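Progress report, May
Clarkberg and Rillville wound care course for rural nurses
Prepared by Kanini Wanyama for the Papadopoulos Fund

In this period we finished the second round of classes in Clarkberg and opened the first one in Rillville. Together 72 nurses have attended, from 9 clinics. The Rillville group meets on Wednesday afternoons, as the morning bus from Funcombe arrives too late for an early start.

The printed handbook is ready in its second edition. We ordered 500 copies and the printer delivered all of them. Wekesa Langat has rewritten the chapter on keeping records, which many nurses found too long – it is now half the size.

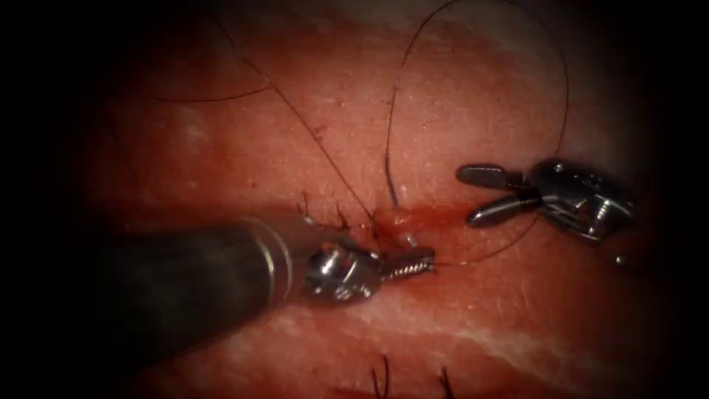
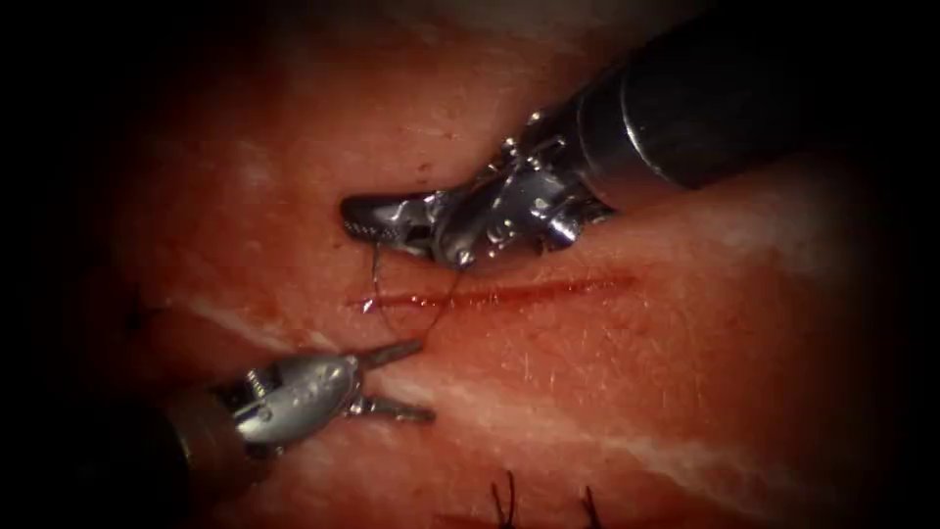
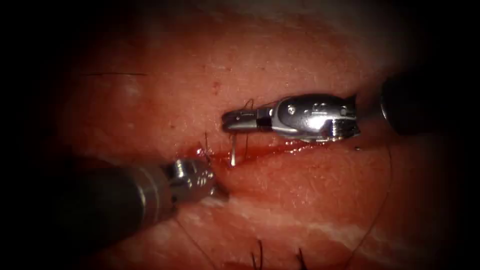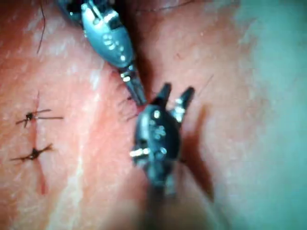 Instruments working over tissue.

Home visits after discharge are still the weakest part of our work. The clinics made 627 visits in the period, but the forms came back to us slowly, and over 9 weeks passed before we had the first full set from Rillville. We have asked each clinic to name one person who sends the forms at the end of the month.

Spending is inside the budget, except for transport. Fuel became more expensive and we had to rent a second car for the Funcombe road. We would like to move a small sum from the printing line to cover this, and we kindly ask for your agreement before the next payment.

The third round in Clarkberg will start when the new classroom has electricity.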